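When the kitchenware returns desk at Protcombe was told it would be getting robot arms, most of the worry was about jobs. Two years on, the same 16 people work there. What they do all day has changed a good deal, and I don't think management has caught up with that.

Nobody at the desk sorts by hand now. They set up tasks in simulation and watch the arm try them: take hold of a knife by the middle, keep it clear of a bowl, let go. If a run goes wrong, someone writes down how and changes the setup.

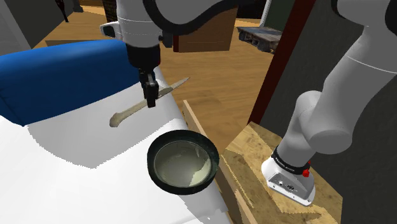
PROTCOMBE, April

I spent a few shifts on the desk this autumn. A shift covers 400 runs, and the person on the screen is expected to sign off on every one. The old job was hard on the shoulders. The new one is hard on the eyes and the patience, and it pays the same.

It also takes judgement. Sorting cutlery into a divided tray sounds simple until you have to say what counts as a good result. A thin blade beside a divider can be nearly the same colour as the boards, and two graders will mark the same run differently. The Grornov manual gives this half a page.

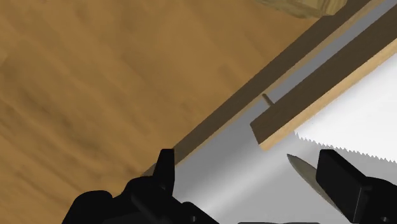

Reading time: 2 minutes

The people who grade well are mostly the ones who used to sort. They know how a knife sits in the hand and which way a bowl will tip. That knowledge came from years on the floor, and Walczak, the contractor that runs the training, treats it as something staff happen to have. New starters get 35 minutes of instruction and a login.

I'd like to see three things change. Grading should be a trade with its own pay level. The person who stops a run should not have to justify it to a supervisor before the next one starts. And some of the hours saved should go back to staff as time away from the screen - the Brenon site already does this, with a break built into every shift.
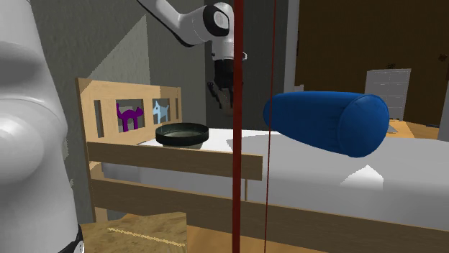 None of that would slow the program down much. The arms are here to stay and I have no quarrel with them. My quarrel is with a pay sheet that still lists these workers as sorters, grade 2, and with the people who sign it every year without reading it.

Last updated: 20 July 2024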